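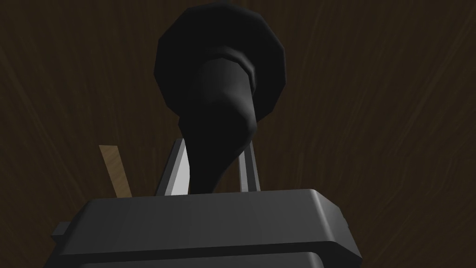
Potwood: a pile of typed-up family recipes

Hi! Potwood is a set of 900 home recipes that I typed up from cards, notebooks and the backs of envelopes, with ingredient lines split into amount, unit and thing. I started it when I wanted to search my own kitchen drawer for "all the soups with barley in them" and couldn't, and then friends kept handing me more cards, so now it's a dataset. It's all plain text and CSV. You can open every bit of it in a spreadsheet if that's how you like to work (I do, most days).

What's in the folder

recipes.csv has one row per recipe: id, title, source, language, servings, method.
ingredients.csv has one row per ingredient line, linked back by recipe id.
units.csv is my list of units and what I think they mean in grams or milliliters.
notes.txt is the margin scribbles, kept apart so they don't mess up the methods. Please read these, they're the best part. "Too wet, Kornél liked it anyway" is attached to four different cakes.
tools/ holds two small scripts, check.py and scale.py.

Where the recipes came from

Most are from Etelka Kocsis, who let me borrow three shoeboxes over one winter, and from Irén Juhász, whose notebook is nearly all pickles and yeast doughs. Bendik Sjögren sent the fish recipes and the cardamom buns. Kornél Illés gave me his mother's cards along with a long phone call about which ones had a mistake in them. Everybody said yes to their recipes being shared, and anyone can still ask me to pull one out.

If a card was plainly copied from a printed cookbook, I left it out. I'm sure I missed one or two. Tell me if you spot one and it'll go in the next version.

Getting started

Unzip the folder anywhere, then run this from inside it:

python tools/check.py

It looks for recipes with no ingredients, ingredients with no recipe, and units I forgot to define. On a clean copy it should print "all fine" and stop. If it complains about the file encoding on an old Windows machine, save the CSVs again as UTF-8 and try once more.

To resize a recipe:

python tools/scale.py 214 --servings 9

Number 214 is the bean soup, and I'd suggest trying that one first (it scales up beautifully!). Baking is another story. The script will happily tell you to use 2.25 eggs and you'll have to make your own peace with it.

About the units

Oh, the units. A "glass" is 200 ml in Irén's notebook and closer to 250 in Etelka's boxes — I weighed and asked and asked again. So the same word can have two rows in units.csv, and you need to match on source as well as unit name. A "knob" of butter is set to 20 g. That number is mine and you can argue with it.

Anything like "enough flour" or "as much as it takes" has an empty amount and the original words in the raw column. Please don't fill those with zero, I did that in version 2 and every dumpling in the set lost its flour.

Languages

Titles and methods are in English. The raw column keeps the Hungarian, Greek or Norwegian wording wherever I had it. Sotiris Spanos went over the Greek ones and fixed a lot, including a stew I had down as a dessert. My Norwegian is weak, so treat those lines gently.

Known problems

Oven temperatures are a mess. Some cards say "hot", a few give gas marks, and 7 of them give a number with no scale at all. I left those as written.
Some 3000 ingredient lines have been checked twice against the cards. The rest got one pass, usually late in the evening.
Onion and onions are still two different things in places.
Recipe 88 has two methods stuck together. I know what the second one is (plum jam) but haven't found its ingredient list.

What changed lately

Pickles now have a salt column, at Irén's request. The December update also renamed "curd" to "curd cheese" all the way through, so if you had a script looking for the old word, it'll come back empty now.

Using it

Cook from it, teach with it, build a meal planner, whatever you like. A mention of Potwood and the source name on the row is all I ask. If you're sending fixes, put the recipe id in the subject line and tell me what the card should say. New recipes are welcome too, typed or scanned, and I'm short on salads.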